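Summer Supper Club Moves to the Awad Room

The Cultville Supper Club will meet in the Awad Room from this month on. The old dining hall on Skedholm Street closed for floor work in January, and the contractor has now told us the job will run through the end of the year. We had been getting by in the church basement, but the kitchen there has one working oven and the lease on the parking lot was not renewed.

The Awad Room is on the ground floor of the former Jomen shoe store, with the entrance on the side street. There is a ramp at the door and a coat rack just inside. Parking is free after 5 p.m. in the lot across the street. Please don't use the spaces next to the dentist's office, even in the evening. Two members were towed in the spring.

Suppers start at 6:30. Doors open at six, and anyone bringing a hot dish can come in through the kitchen from 5:30. The stove is gas and the left rear burner needs a match. Lina Srour has the key to the pantry and will be there for the first few suppers.

The price stays at $22 a month for members. Guests still pay at the door. The club took in $3,134 over the winter and spent $865 of that on dishes, a second coffee urn and repairs to the serving cart. Another $300 went to the deposit on the new room, and we get it back when we leave.

Menus for the summer are mostly settled. Lamai Mahawong is cooking the first supper, with rice noodles, a cucumber salad and a chicken dish that can be made without the chicken. Ojārs Rimkutė has the second and has asked for rye bread, the darker the better. The third is still open -- call Ona Bite if you want it.

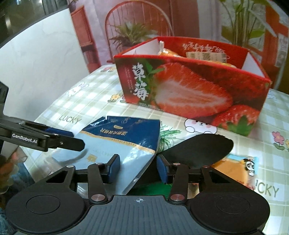
Tablecloths go home with whoever signs for them at the end of the night and come back clean the next time. Wax should be scraped off before washing. We are short on the long ones, so if you have one in a closet that fits an eight-foot table, we would be glad to borrow it.

Leftovers can be taken home, but bring your own containers. The club's went missing over the winter and we are not buying more.

Sign-up sheets are on the board by the coat rack. Members who can't get there can leave a message for Oisín Moriarty at the club number before noon on the day of the supper.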